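3.2 What people keep, and where they keep it

When we began visiting homes in Proston, we had expected that most of our time would go to the bulkier things people hold on to, the old radios and lamps and so forth. Batteries won us over instead, little by little. Almost every household had a drawer, a jar or a biscuit tin of them, and almost every household was a bit shy about showing it to us. In November we visited 17 homes, and in six of them the person who opened the drawer could not tell us which batteries were fresh and which were spent.
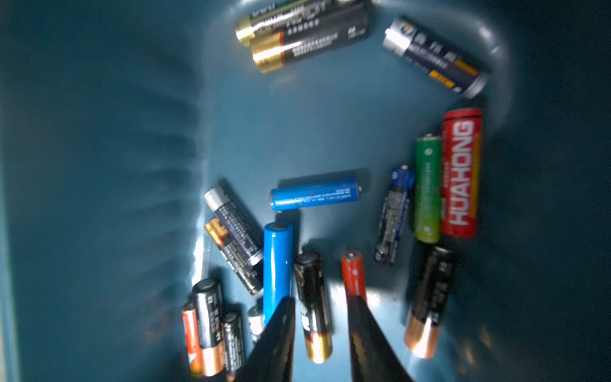
Figure 4. Mixed household batteries in a teal-blue plastic bin, with a red HUAHONG cell among the smaller ones.

This uncertainty matters a good deal more than it may seem to at first. People told us, quite sensibly, that they did not want to throw away something that might still run a clock -- and so the whole lot stayed put, sometimes through two or three moves. Sizes were mixed together freely, and so were brands, which were bought wherever the family happened to be shopping that week. The Wetia collection point, which is a pleasant walk from most of the homes we visited, asks only that batteries arrive in an open container, yet many of our hosts believed they had to sort them first. We heard this so often in the Pruleck and Venckus neighborhoods that we added a question on sorting to the longer survey, which went out to 206 addresses and is taken up in Section 4.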